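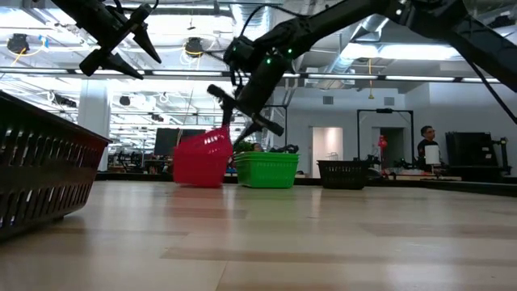
Horkbridge Slotted Basket, Small
Item group: Desk and Shelf Storage

A rectangular plastic basket for drawers, shelves and worktops. Sold singly or in a pack of 9. Colors: red, green, black.

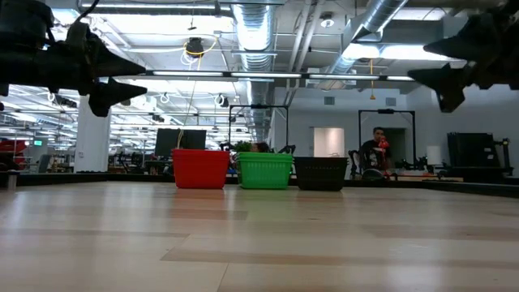

Red, green and black baskets in a row.

Slots on the sides let air through and let you see what is inside. Wash by hand in warm water. Do not use in an oven or microwave.

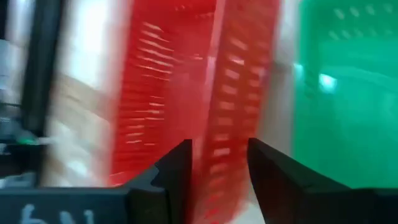 Side slots on the red basket, with green to the right.

Orders of 50 or more ship from our Flinemthorpe warehouse. Allow 2 extra days.

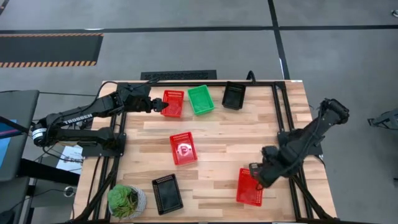

Mixed packs let you give each color its own job. Many shops use one color for parts coming in and another for parts going out. The set on the butcher-block top has three red, one green and two black. To choose your own mix, enter the number of each color at checkout.

Prices good through 31 July 2025.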